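Call for participants: teaching a robot arm to handle toy bricks

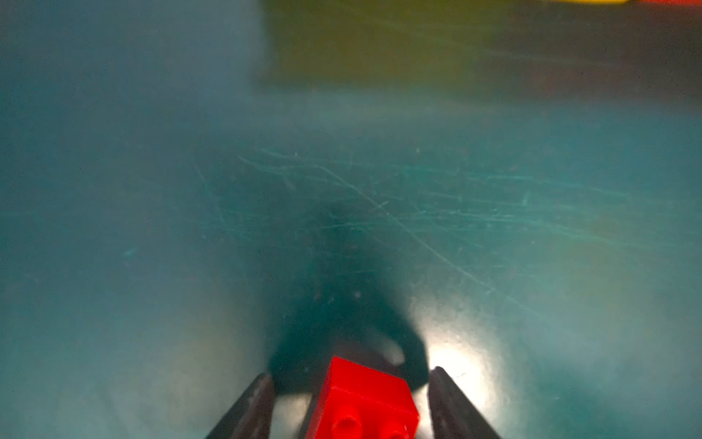 Dondcombe, May

The Zutesik study is looking for 50 adults to take part in a research project on how people teach robots by hand. You do not need any experience with robots, computers or programming. Sessions take place at our workshop in Dondcombe and are paid.

What the study is about

Zutesik is a method for training a robot arm from a small number of demonstrations. A person guides the arm through a task, the arm's movements and the view from its wrist camera are recorded, and a control program is trained on the recordings. The tasks all use toy building bricks: picking one up, turning it, placing it at a marked spot, or pressing it on to another brick.

In the first stage of the project, all 364 demonstrations were given by members of our own team. A program trained on them completed the placing task in 68 per cent of trials. Pressing one brick on to another went less well, mainly when the brick had shifted between the fingers before it reached its target. We also found that our demonstrations were very alike. We approach the brick from the same side, at much the same speed, and we rarely make a mistake and then put it right.

We now want demonstrations from people who have not been trained to do it our way. The second stage will compare programs trained on the team's recordings with programs trained on yours, using the same number of demonstrations in each case. We are particularly interested in corrections — what a person does when the brick tilts, slips or lands in the wrong place.

What you will do

You will come to one session lasting 2 hours, including breaks. After a short introduction and a practice period, you will guide the arm through a series of brick tasks using a hand controller. A researcher will be in the room throughout and will reset the bricks for you between attempts.

There is no target for speed or accuracy. Failed attempts are recorded and used in the same way as successful ones, so please do not worry about getting it wrong. Near the end of the session you will watch the arm try one of the tasks by itself and fill in a short form about which movements you expected and which you did not.

You can stop at any point without giving a reason.

Who can take part

You must be 18 or over and able to use a hand controller while seated for up to twenty minutes at a time. You should be able to see the bricks clearly at arm's length, with glasses or contact lenses if you wear them. The controller can be set up for left-handed or right-handed use, and the table height can be changed.

We cannot accept people who have worked for Hoarau, which built the arm, or who have operated a similar arm as part of a job or course. If you have used one briefly at an open day, you may still apply, but please mention it.

Colour vision is not a condition for taking part. Tell us when you apply if you find red and green hard to tell apart and we will choose a suitable set of bricks.

Payment and travel

You will receive a fixed payment at the end of the session. The amount is given in the information sheet, which we send before you decide whether to book. It does not depend on how well you do, and you will still be paid in full if you choose to stop early. Bus and train fares from Brarkum and other nearby towns are paid back on receipt of a ticket. There is free parking behind the building, and the workshop is on the ground floor with step-free access.

What we record

We record the position of the arm, the force at the gripper, your controller movements and video from the wrist camera. The wrist camera points at the work surface and we do not film your face. Your form is stored under a participant number, separately from your name and contact details.

The recordings will be shared with other research groups once the results have been published. You may ask for yours to be removed up to the date given in your information sheet. After that they will have been combined with the rest and we will not be able to take them out.

How to apply

Fill in the short form on the Zutesik project page, or ask for a paper copy at the workshop reception. Please say which hand you prefer to use and whether mornings or afternoons suit you better. Late sessions are available on Thursday, with the last one starting at 6 pm.

We will reply with the information sheet and a choice of times. Places are offered in the order that forms arrive, and we will keep a waiting list once they have all been filled. If you have applied and can no longer come, please let us know as early as you can — the arm has to be set up separately for each person, and a free slot can usually be given to someone on the list.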